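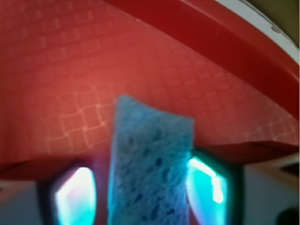 blue sponge, close up

Dremudbridge Community Board > Health & Wellbeing > Hay fever, anyone else suffering already?

tansy_lane
13/02/2022
Right, is it me or has it started early. Eyes streaming since I got up, nose like a tap. Been out with the dog along the river path and had to turn back halfway. Normally I don't get a thing till May. Tested for covid, negative, twice. Anyone else? And what are you all taking, the stuff I had last year is out of date and did nothing anyway.

oldkettle
Hazel and alder. They go in winter. River path is all alder past the weir, look for the danglies.

bex_on_the_hill
Yes!! thought I had a cold. Itchy roof of mouth? That's how I tell. Colds don't itch.

tansy_lane
Itchy roof of mouth YES. Never knew that was a hay fever thing. Ok so alder. Great.

Malý
I get tree and not grass so my season is nearly over when everyone else's begins. Steroid nose spray, start it 2 weeks before you expect trouble. No good waiting till you're bad, it takes ages to get going. Pharmacist in Mudent told me that and it was the best advice I had off anyone.

ditchwater
Local honey. Spoonful a day. Haven't sneezed in 4 years.

oldkettle
Not this again. Bees collect flower pollen. Alder blows about on the wind. Different stuff altogether.

ditchwater
Works for me is all I'm saying

oldkettle
And maybe you just grew out of it. People do.

ditchwater
At my age??

bex_on_the_hill
Adults do too, my mum did. Then again I went the other way and got it for the first time after moving here so who knows. Honey's nice on toast anyway.

parsnip77
Vaseline round the nostrils. Cheap, looks daft, helps a bit. Also wash your hair before bed not in the morning, or you sleep in it all night. And dont dry pillowcases outside.

tansy_lane
I dry everything outside. Oh dear.

parsnip77
Towels fine, I still do those. Just bedding.

no_fixed_abode
Has anyone tried one of those air filter things? Looking at a Platico, the small one for a bedroom. Over £100 though and you have to keep buying the filters.

Malý
Had one of those. Noisy on the high setting, couldn't sleep, ended up running it in the day with the door shut and turning it off at bedtime. Did feel clearer in the mornings. Could have been the spray. Wouldn't buy it again, wouldn't tell you not to.

oldkettle
Shut the window. Free.

no_fixed_abode
Window's shut. Husband opens it

quayside_jo
Tablets wise, ask for the plain own-brand ones, same ingredient as the dear ones, read the back of the packet. The one-a-day kind. I was paying 5 times as much for a nicer box. And if one sort does nothing try a different one, there's a few. Some make you sleepy even when they say they won't, so don't try a new one on a day you're driving to Mudent and back.

bex_on_the_hill
This. One kind knocked me out flat at work. The other sort, no bother at all.

tansy_lane
Thanks all. Question, can I take tablet AND spray or is that daft? I'm on blood pressure tablets as well.

quayside_jo
Lots of people do both but with the blood pressure ones ask the pharmacist before you buy anything. Its the decongestants you want to be careful of, the ones that unblock you. Some of the allergy ones have it mixed in. Don't go by us lot.

Malý
Agree, ask. Take your packets in with you. And if you get wheezy or tight in the chest that's a GP thing, not a sniffle.

tansy_lane
No wheeze. Will ask tomorrow.

ditchwater
Get some honey while you're out

oldkettle
Give over.

parsnip77
Is there a pollen count for round here this early? The one I use is blank till spring.

oldkettle
Some of them do trees if you dig about in the settings. Otherwise go by the weather, dry and breezy is bad, after a good rain is better. Walk the dog up on the common for a bit, hardly any alder up there.

tansy_lane
Common's a bog, dog will love it. Pillowcases are back in the wash btw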